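Posted Sep 3, 2019

Do delicates bags do anything?

I have been suspicious of laundry advice for a long time. Most of it reads like it was written by somebody who has never had to get a load done before work, and a good half of it ends with a link to something you can buy. So when the Multaseo newsletter told me last month that I was "shortening the life of my wardrobe" by washing things loose, my first thought was that Multaseo sells bags. They do. A set of 4, in sizes.

I bought the set anyway, which I suppose makes me the target audience.

The claims on the card that came with it were the usual ones. Less pilling. Fewer snags. Straps that don't wrap themselves around everything else in the drum. And then the one that got my back up, "extends garment life by up to 200 washes." Up to! Zero is also up to 200. I don't own a single shirt I've washed 200 times, or if I do I haven't been keeping a diary of it, and I'd like to know who has.

What I can tell you is what August was like in my house. I put bras, tights and two thin sweaters in bags for the whole month and left everything else alone. The machine is an old Barik top loader with an agitator, the kind people online tell you to get rid of. It is rough on clothes. If a bag was going to make a difference anywhere, it would be in there.

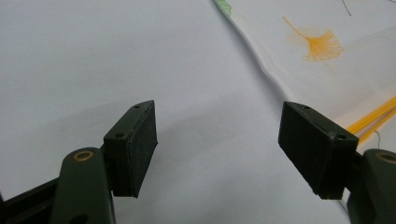
Black pads, brass bushings.

The straps thing is true. I'll give them that one right away. Before, I would pull out one knotted lump and spend a few minutes picking hooks out of a T-shirt. With the bra in a bag there was no lump. You could get the same result from an old pillowcase with the end tied off, and I did that for years in my last apartment, but the pillowcase holds water like a bucket and mine came out of the spin cycle dripping.

Pilling, I'm much less sure of. Both sweaters had pills on them at the start of the month and both had pills on them at the end. Maybe there were fewer new ones. I have no idea, and I don't believe anyone who says they can tell after a month without a second identical sweater to compare it to. A lot of product reviews skip right over this. "My sweaters look great!" Fine, but how did they look before, and what would they look like now if you'd spent nothing?

Then there is the part the card leaves out. Clothes in a bag don't get as clean. Stuff one full and the things in the middle barely move, so you pull out a damp wad that still smells a bit like the gym. I did this twice before I learned to fill them halfway. Half full means more bags, and more bags means (you guessed it) buying another set.

The mesh matters more than the brand, as far as I can see. Coarse mesh lets the water through better, but a bra hook can poke right out of it and grab whatever is going past. Fine mesh keeps the hooks in and rinses slower. I had to run a second rinse on the tights, and that's on a machine that already drinks water.
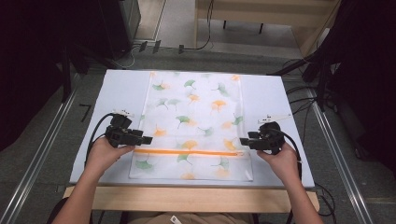

Ginkgo leaves and an orange zipper.

Zippers are where I think the money should go, if you're spending it. Look for a little elastic garage at the end for the pull to tuck into. If the pull is loose it can work its way open in the wash, and then you have a bag, a bra and a zipper pull all banging around together. One of my four was missing the elastic. I wrote to Multaseo and got a reply telling me to use a safety pin. In a washing machine, next to tights. No thank you.

The laundromat on Astport Street sells plain white ones next to the dryer sheets, elastic included, for less than half what I paid. They look like nothing much, and I would buy those first.

As for the spin speed debate -- I've seen people insist on 400 for anything bagged and others say 700 is fine -- my machine has a dial that says "gentle" and "normal," so I can't help you. I used gentle. If I had a dial with numbers on it I would probably start low and see whether things came out too wet to hang.

So I'm keeping them for bras and tights. The sweaters are going back in the sink with cold water and a squirt of shampoo, same as before. I'm also off the newsletter, or at least I clicked the button. The latest one came this morning and it was about wool balls for the dryer.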